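How to Line a Boring Nook With Peel-and-Stick Wallpaper

I put off wallpaper for years because my aunt made it sound like a punishment. Then I bought two rolls of the removable kind, watched my friend Mansa Agbeko do her pantry in an afternoon, and got hooked. A small nook with three sides is a great first project. You get to practice on flat wall, you get to practice on corners, and if it goes badly you can peel the whole thing off and pretend it never happened!

Pick a pattern that forgives you

Stripes are mean. Every wobble shows. Go for something busy and curvy, with lots of swirls, and your eye will slide right over a seam that is a hair off. I also like to pull one color from whatever the work surface is. Gray marble goes with nearly anything, so be bold on the walls.

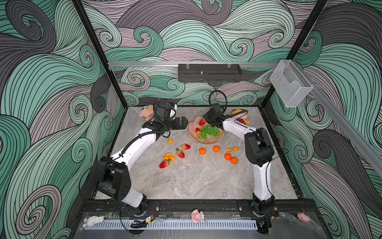 Mint, mauve and dark gray swirls on all three walls, with a marble-patterned surface.

What you'll need

Wallpaper (measure, then buy one extra roll - trust me on this)
A sharp utility knife and a pack of fresh blades
A plastic smoother, or an old gift card wrapped in a sock
A level, a pencil and a tape measure
Rubbing alcohol and a lint-free cloth

Step 1: Clean and wait

Wipe the walls down with the alcohol and let them dry all the way. If you've just painted, hold off. Fresh paint needs a few weeks to harden or it'll come away with the backing. I painted in November one year and got impatient, and I was patching by New Year's.

Step 2: Start in the middle of the back wall

Draw one straight line with your level and hang the first strip against it. Don't trust the corner to be straight (mine never are). Peel back a few inches of backing, stick the top, then work down slowly, smoothing from the center out. Bubbles? Lift and try again. Stubborn ones get a pinprick.

Step 3: Wrap the corners

Let the strip run half an inch past the corner, press it in well, and cut it there. Start the side wall with a new strip that overlaps that little flap. Match the pattern at eye level, where you'll notice it most.

Take breaks, too. Have a snack, clear the scraps off the floor, change your blade.

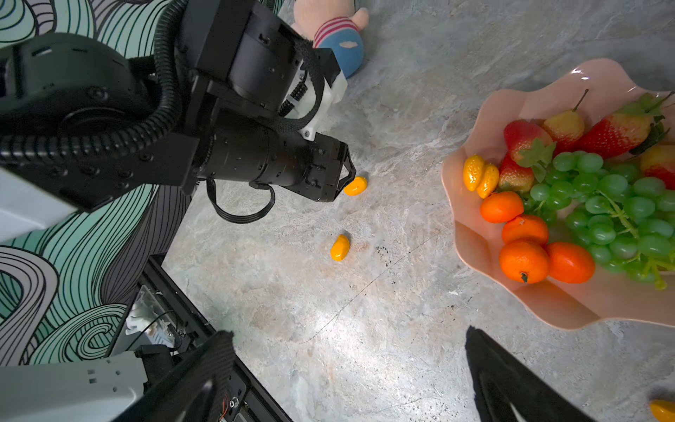 Step 4: Trim and finish

Hold a wide putty knife against the bottom edge and run your blade along it in one smooth pull. Go over every seam one more time with the smoother, then check them again the next morning. Mine had lifted in 2 spots, and a warm hair dryer plus a firm thumb sorted them out.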